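Sarkoneck Robotics Club Handbook
Section 2: Recording with the hand-held grippers

Read this before your first turn at the table. Reading it afterwards is also popular, but it takes longer.

2.1 Setting up

1. Sign out the Ullix pair from the cupboard. Left and right are labelled. They have been relabelled since May, so trust the new stickers.
2. Plug both cables into the laptop before you start Plutetti. If Plutetti starts first it will find one gripper and be very pleased with itself.
3. Set the bin at the left end of the table.
4. Check free space on the drive. You need 500 GB. If it's less, move the old Chambi folders. Do not delete the old Chambi folders.

Caution: The power strip is on the floor behind the table, with a good deal of cable for company. Walk around it.

2.2 The laundry task

5. Hold one gripper in each hand, fingers wrapped around the body. Roll up long sleeves.
6. Press start and wait for the beep.
7. Reach into the bin with the left gripper and close the jaws on the cloth. Keep the right one open and low over the table until you need it.

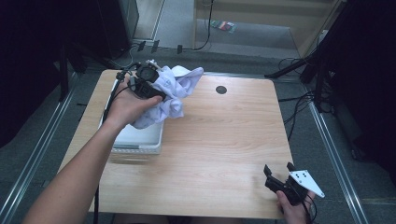

8. Lift the cloth clear of the rim and bring it over the table. Go slower than feels dignified.
9. Take a second corner with the right gripper, spread the cloth and fold it.
10. Press stop. Name the run with the next number on the sheet. The last batch ended at 515.

Note: Run 1816 is a typing error. Please stop continuing from it.

2.3 If something goes wrong

Dropped cloth: keep recording, pick it up with the gripper and carry on. Tick "recovered" on the sheet.

Snagged cable: stop the run, free the cable, start again from step 6.

Anything involving smoke: unplug at the wall and find Madalena Leitão, in that order.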